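地域の人の一生を聞き書きする 夜間学級の先生、ムトゥア・ムワカリンガさん
人文コース 個人研究報告

1 テーマを決めるまで

最初は町の学校制度の歴史を調べるつもりでした。ところが図書室で資料をめくっているうちに、ドーテセル校の古い文集にはさまっていた一枚の時間割が気になりはじめました。昼の授業の下に、鉛筆で「夜 ことば M・ムワカリンガ」と書き足してあるのです。夜に授業があったなんて知らなかったし、何の「ことば」なのかも書いてありません。司書の先生に聞いたら「ムワカリンガさんなら、今も坂の上に住んでいるよ」とあっさり教えてくれました。その日のうちに手紙を書きました(便箋を3枚も無駄にしました)。

返事は電話で来ました。「水曜日の午後なら家にいます。お茶は何が好きですか」という、とてもはっきりした声でした。こうして私の研究は、制度の歴史から一人の先生の歴史へと変わりました。

2 調べた方法

聞き取りはムワカリンガさん(以下、先生と書きます)のお宅で行いました。許可をもらって録音し、家に帰ってから文字に起こしました。起こした原稿は先生に読んでもらい、名前の書き方や順番の間違いを直してもらいました。先生は赤ペンを持つと急に目が輝いて、内容より先に私の句読点を直しました。うれしかったです。

もう一人、夜間学級の卒業生であるニャン・ファンさんにもお話を聞きました。さらに、学校に残っていた夜間学級の出席簿を見せてもらい、先生の記憶と照らし合わせました。出席簿には延べ346人の名前がありました。同じ人が何年も続けて通っている場合もあるので、実際の人数はこれより少ないはずです。

3 マゲサでの子ども時代

先生はマゲサという町で生まれました。お父さんは井戸の修理をする職人で、お母さんは市場で布を売っていたそうです。家では二つのことばが使われていて、お父さんに叱られるときと、お母さんに叱られるときでは、ことばが違ったと言います。「だから私は小さいときから、ことばには温度があると思っていた」と先生は話してくれました。録音を聞き直して、いちばん好きになったところです。

お父さんは先に一人でスティスタムへ働きに出ていました。手紙は月に一度くらい届き、お母さんが声に出して読むのを、きょうだいで床に座って聞いたそうです。先生が11歳のとき、お母さんと弟さんと一緒に船に乗り、お父さんのところへ移りました。船の中のことはほとんど覚えておらず、覚えているのは弟さんの靴が片方なくなったことだけだそうです。弟さんのほうは「なくしたのは姉さんの帽子だ」と言い張っていて、これは今も決着がついていません。出来事の大きさと記憶に残る大きさは別なのだなと思いました。

4 スティスタムの学校で

スティスタムの学校では、はじめの冬のあいだ、教室で一言も話さなかったそうです。話せなかったのかと聞くと、「話せた。でも、間違えるのがいやだった」という答えでした。私も英語の授業で同じ気持ちになるので、ここはメモの字が大きくなっています。

転機になったのは音楽の時間でした。歌なら全員が同じことばを同じときに言うので、自分の声だけが目立つことがありません。先生は歌詞を全部おぼえ、おぼえた歌詞の単語を少しずつふだんの会話に使いました。そのせいで、しばらくは古い歌のような話し方になってしまい、友だちに「おお、わが友よ、鉛筆を貸したまえ」に近いことを言っていたらしいです。お茶を飲みながら、二人でずいぶん笑いました。

その後、先生はドラニスの師範学校に進み、教育とことばの二つを専門に学びました。学費は、朝の早い時間にパン屋で働いてまかなったそうです。卒業論文の題は「家で話すことばと学校で話すことば」で、コピーを見せてもらいました。難しくて全部は読めませんでしたが、お母さんの市場での呼び声が例文として載っていて、ここだけは三回読みました。

5 ドーテセル校と夜間学級

卒業後、先生はドーテセル校に就職し、昼は子どもたちに読み書きを教えました。夜間学級が始まったのは、ある保護者が面談のあとに残って「私にも教えてください」と言ったことがきっかけです。最初の夜の生徒はその人だけでした。次の週には、その人が妹さんを連れてきました。十一月になるころには椅子が足りなくなり、音楽室から借りてきたそうです。夜間学級は約20年続きました。

出席簿を見ると、雪の日でも名前の横に丸がついています。備考欄には「赤ん坊同伴」「夜勤明け」「試験合格!」といった先生の走り書きがあり、読んでいるとその夜の教室の音まで聞こえてくるようでした。「合格」の横には必ず感嘆符がついています。いちばん多いときは、一つのページに感嘆符が五つありました。

6 先生の教え方 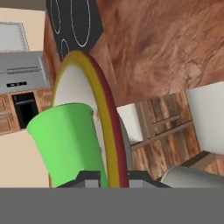

先生の授業では、教科書を開くのはいつも後半でした。前半は、台所にあるようなふつうの物を使って話す練習をします。文法の名前は出さず、まず見えているものを短い文で言い、それに一語ずつ足していくのです。お宅で私も生徒役をやらせてもらいました。「コップがあります」から始めて、「緑のコップがあります」「緑のコップが傾いています」「緑のコップが、白いお皿の手前で傾いています」と伸ばし、最後にお皿のほうを「ふちが濃い赤で、その内側に黄色い輪があるお皿」まで詳しくしたら、先生が拍手をしてくれました。日本語なら簡単だと思うかもしれませんが、先生の母語で同じことをやると、私は「傾いています」のところで完全に止まりました。「手前」や「うしろ」のような位置のことばは、訳をおぼえるより、物を前にして言うほうがずっと早く身につくそうです。

間違いの直し方にも特徴があります。先生は「違います」と言わず、正しい形で聞き返します。生徒が助詞を間違えたら、正しい助詞を使って「ああ、お皿の手前に?」と返すわけです。生徒はうなずいて、たいてい自分で言い直します。教室で黙っていた自分の冬を思い出して、このやり方にしたとおっしゃっていました。

7 卒業生の話

ニャン・ファンさんは、昼は縫製の仕事をしながら夜間学級に通いました。今は自分の仕立屋を開いています。お話を聞いたのは店の奥で、ミシンの音が時々録音に入っています。

ファンさんがいちばんよくおぼえているのは、電話の練習だそうです。先生が廊下に出て、ドア越しに役所の人の役をやります。顔が見えないので、声だけで用件を伝えなければいけません。「先生の役所の人は本物より意地悪だったから、本物に電話したときは楽だった」とファンさんは言っていました。このことを先生に伝えると、「意地悪にした覚えはない」と真顔で言われました。二人の記憶が食い違っているところは、この報告ではどちらも残しておきます。

ファンさんは当時のノートも見せてくれました。単語の横に、家族の名前が書いてあります。新しい単語をおぼえたら、その日のうちに家族のだれかに使うのが宿題で、使った相手を書いていたのです。いちばん多いのはお母さんの名前でした。お母さんは夜間学級に一度も来ていませんが、ファンさんによると、出席していた人と同じくらい話せるようになったそうです。

8 難しかったこと

年代をそろえるのに苦労しました。先生の話は「弟が背を追い越した年」「パン屋が火事になった年」というように進むので、はじめは表が作れませんでした。そこで、弟さんとパン屋を年表の横の列に入れて、学校の記録と合わせていきました。完成した年表は別紙につけます。夜間学級が終わった理由は、先生の話と学校の記録で少し違っていて、まだはっきりしません。

それから、文字起こしが思っていたより大変でした。先生はことばを探すとき、小さく歌うのです。これをどう書けばいいのかわからず、「(歌)」としておきました。先生に原稿を見せたら、そこに曲名を書き込んで返してくれました。

9 これから

今度は先生の弟さんにも話を聞きたいと思っています。船でなくした靴か帽子の件もありますし、お父さんからの手紙を何通か持っているそうです。先生からは、次に来るときまでに位置のことばを全部言えるようにしておくこと、という宿題が出ています。今のところ「手前」と「うしろ」は大丈夫で、「あいだ」があやしいです。

協力してくださったムトゥア・ムワカリンガさん、ニャン・ファンさん、出席簿を探してくださったドーテセル校の図書室のみなさん、ありがとうございました。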